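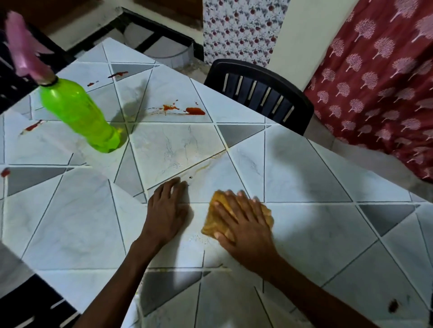
How long should I wait before sealing new grout?

Three days if the room is dry and warm, longer if it's a basement or it's been raining. The bag will tell you, go by the bag.

gritty_pete
moving this over from the other thread bc it got buried. Redoing the back hall and the half bath, grout went in last night, charcoal color. Guy at Ellari told me I could seal after 14 hours. Sounds fast??

katport_mama
Way too fast. I did mine the next morning and it went blotchy all along the tub. Had to scrub it off with stripper and start over. Never again

BFortin
Depends what grout. Cement stuff needs time to cure. Epoxy you don't seal at all. Which one did you buy
– Brock

gritty_pete
cement, sanded. Siminetti brand I think, bag is out in the truck

BFortin
Then wait the 3 days. The 14 hours is probably for walking on it, people mix those up all the time.

hexnut
I'm going to disagree with everybody. Stopped sealing grout years ago. My kitchen floor has never been sealed and it looks fine. Mop it, move on. Sealer is a bottle of money

katport_mama
what color is your grout tho

hexnut
brown

katport_mama
lol ok. try that with white

Tài Đào
Hexnut has half a point. In a hall I might skip it too. Around a toilet or a stove I wouldn't. And do the water test first – few drops on the grout line, if they soak in and go dark it'll take sealer. If they bead up leave it alone.

hexnut
half a point, I'll take it

gritty_pete
ok so water test on day 3. Does charcoal get darker with sealer? wife picked the color and I am not redoing this

BFortin
Penetrating sealer, hardly any change. The "enhancing" kind will darken it for sure. Try it in the closet first

Tài Đào
2 thin coats, wipe the tile off before it drys or you get haze. Haze on shiny tile is a pain to get off, buff it with an old towel while its fresh.

katport_mama
And open a window!! the smell

gritty_pete
What are people paying? saw the Hendriks one, big jug, seems like a lot for a hall and a tiny bathroom

hexnut
zero dollars

BFortin
Get the small bottle. A hall and a half bath won't use it up. I did a whole lobby once, 1028 square feet, and still had some left in the jug.

gritty_pete
small bottle it is. Found the bag btw, says 72 hours right on the back. should of looked there first

katport_mama
post how the water test goes

gritty_pete
will do, gotta run, dog is eyeing the hall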